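Deep green interior paint flashing and showing roller lines after second coat

Odoi Home Help > Interior > Paint and Finishes
Tags: deep base, sheen, roller, primer, plaster

plaster_and_lath
Posted in December, 9:40 pm

I am repainting the ground floor of a house built in 1882. Total wall area is 1110 square feet, a mix of original plaster and newer drywall where a previous owner moved a partition. Most of it is a neutral and went on without trouble. One room is a saturated green, Womano eggshell, color 3763, mixed into a deep base. That room is the problem.

What I did, in order:

Washed the walls with a mild detergent, rinsed, left overnight.
Filled cracks and a few screw holes with lightweight filler, sanded flush.
Spot primed the filler only, using Vason white primer.
Cut in all four walls with a brush.
Rolled one coat with a Binum 3/8 inch cover.
Waited until the next morning and repeated the cut-in and the rolling.

Under the ceiling light it looks acceptable. In the late afternoon, when the sun comes along the long wall at a low angle, I see three separate defects. There are vertical bands at the width of the roller. There is a border along the ceiling and in the corners that looks darker and slightly glossier than the field. And each of the spots I filled shows as a dull patch, even though the color matches.

The can says two coats. I can put on a third, but I don't want to buy another gallon and end up with the same result. Is this a product problem, an application problem, or a prep problem? Also, would a flat finish hide it? The room gets used and people brush against the walls, so I would like to keep some washability.

Room temperature was 68 F with the heat on. I did not thin the paint.

sheenlevel60
Posted 10:25 pm

Three defects, three causes, and they overlap, which makes it hard to read.

The dull spots are called flashing. Filler is more porous than the painted wall next to it. It pulls the water and some of the binder out of the paint film before the film can level, and what stays on the surface has less binder and a lower sheen. Spot priming helps, but one thin coat over lightweight filler is often too little, and if you primed only the exact outline of the patch then the sanded margin around it was left bare. The margin matters as much as the patch. Sanding changes the surface of the old paint too.

The dark border is called hat banding or picture framing. A brush lays down a thicker and smoother film than a roller. The roller leaves stipple, the brush doesn't, and in a deep color with any sheen the two textures reflect light differently. It gets worse if the cut-in is dry before you roll up to it, and from your list it sounds like you cut in the whole room first. By the time you got to the last wall the first edges had set.

The vertical bands are lap marks or roller edge ridges. Run a fingertip across one. If you feel a ridge, there was too much pressure on the roller, or too much paint left at the end of the cover. If you feel nothing, it is a lap mark, where wet paint was rolled over paint that had started to dry. 68 F is fine, but forced air heat in winter means dry air, and deep base paint gives you less working time than you expect.

On the product: deep bases carry little or no white pigment, so the hiding power comes from the colorant. Colorant is also what makes the film slower to harden and easier to mark. Two coats on the label assumes a surface of uniform color and porosity. Green over an off-white wall with white primer spots is neither of those. A gray tinted primer over the entire wall would have gotten you there in two coats.

What I would do:

1. Wait a week. Deep colors keep changing while they cure and some of the unevenness will fade. Don't judge it on the second day.

2. Sand the ridges, if there are ridges, with 220 on a pole sander. Light pressure. Wipe the dust with a damp cloth and let it dry.

3. Prime. At minimum, prime each patch and six inches beyond it, feathering the edge with a nearly dry roller. Better is to prime the long wall corner to corner with Vason or whatever you have, tinted gray. Ask the store to match the gray to the depth of the color; most stores have a chart for it.

4. Repaint one wall at a time. Cut in the top and one corner, roll that wall immediately, and run the roller as close to the ceiling as you dare so it overlaps the brush marks. A small four inch roller for the edge works well and leaves the same stipple as the large one if the nap matches.

5. Stop only at corners.

Flat would hide more, but flat in a dark color burnishes. Rub it with a sleeve and you get a shiny streak that doesn't wash off. Stay with eggshell or go to a matte sold as scrubbable.

gallonandahalf
Posted 11:02 pm

Just do a third coat. I had the same thing in a dark blue dining room and the third coat fixed it. Buy the better roller covers, the cheap ones shed.

plaster_and_lath
Posted the next morning, 7:15 am

Thanks. There are ridges on the bands to the left of the window and nothing I can feel on the others, so I apparently have both kinds. I did cut in the whole room first, both times. I also have the last quarter of the original gallon plus a new one from a different batch number. Does it matter which goes on first?

sheenlevel60
Posted 8:05 am

Box them. Pour both into one clean five gallon bucket and stir until it is uniform. Two batches of the same formula can be slightly off from each other and in a deep color the change will show if it falls in the middle of a wall. If the bucket is not practical, change cans at an inside corner. Don't change at an outside corner, where both faces are visible at once.

bench_and_backdrop
Posted 1:30 pm

I paint a lot of saturated green and would add some detail on technique, plus the follow-up items that usually come after a thread like this. I agree with most of what was posted, except that a third coat alone will not remove ridges. Paint follows the surface under it. It will also not fix flashing reliably, although it sometimes does, if the second coat happened to seal the filler well enough.

Loading: the most frequent cause of bands is a roller that is run too dry. Load the cover fully, roll off on the grid until it stops dripping, and cover a strip two roller widths wide from ceiling to baseboard. Reload. Start the next strip in the dry area and work back toward the wet one. Every third strip, lay off the section with an unloaded roller, ceiling to floor in one direction, with only the weight of the roller on the wall. The closed end of the frame should point toward the finished area, because the frame side presses harder than the open side.

Nap: 3/8 inch is right for smooth drywall. On old plaster with some wave in it, 1/2 inch carries more paint and gives a more even stipple. Use the same nap for each coat.

Air: turn the heat down or close the register in that room while you roll and for an hour after. An extender made for latex is an alternative. Follow the dose on the label - too much and the sheen drops.

Light: place a work lamp on the floor, close to the wall, pointing up along it. Defects show while they are still wet and can be rolled out. Anything you can see with the lamp you will see in the afternoon.
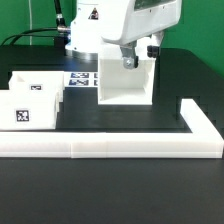
How long should a deep green wall cure before it is washed?

Thirty days is the usual figure for latex eggshell in a dark color. It will be dry to the touch in an hour or two, but the film stays soft underneath and a wet sponge will leave polished spots. If something has to come off sooner, blot it with a damp white cloth and don't rub.

Can the patches be touched up later with leftover paint?

Small ones can, within the first few months, if you dab the paint on with a mini roller and keep the spot as small as possible. After that the wall has usually shifted enough that you will repaint from corner to corner. Keep a quart in a glass jar filled close to the top, and write the color number, the sheen and the room on the lid.

Is a separate primer needed if the can says paint and primer in one?

Over sound paint of a similar color you can skip it. Over filler, bare plaster or a large change in color, use the separate primer. Bare plaster in a house of that age should also be checked for chalking. Rub it with a dark cloth, and if white powder comes off it needs a penetrating sealer before anything else goes on. If any of the older layers underneath will be sanded, test for lead first. In 1882 it was in most of the trim paint and it tends to still be there.

plaster_and_lath
Posted 6:50 pm

Cloth test came back clean on the plaster. Lead swabs are ordered and I will hold off on the sanding until I have used them. Plan is gray primer on the long wall and the window wall, boxed paint, one wall at a time with the register closed. The other two walls get a week to cure before I decide on them.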